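How to Keep Fruit in a Woven Basket

A woven basket lets air reach the fruit from the sides, so things last a little longer than they do in a closed bowl. It does need some care.

1. Shake the basket out over the sink and brush the weave with a dry brush.

2. Wipe the rim with a damp cloth. Let it dry overnight – a damp weave will mark the fruit.

3. Check each piece for soft spots. Eat the soft ones first.

4. Put the fruit in one layer. Mangoes bruise under their own weight, and lemons go moldy where they touch.

5. Set the basket on a flat surface, out of direct sun.

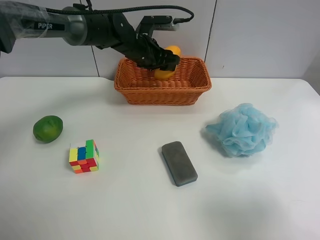
6. Turn the fruit every 2 days and take out anything that has started to wrinkle. Ripe mangoes can go in the fridge at this point. Lemons keep well there too – use a bag with the air pressed out.

Wash the fruit just before you eat it.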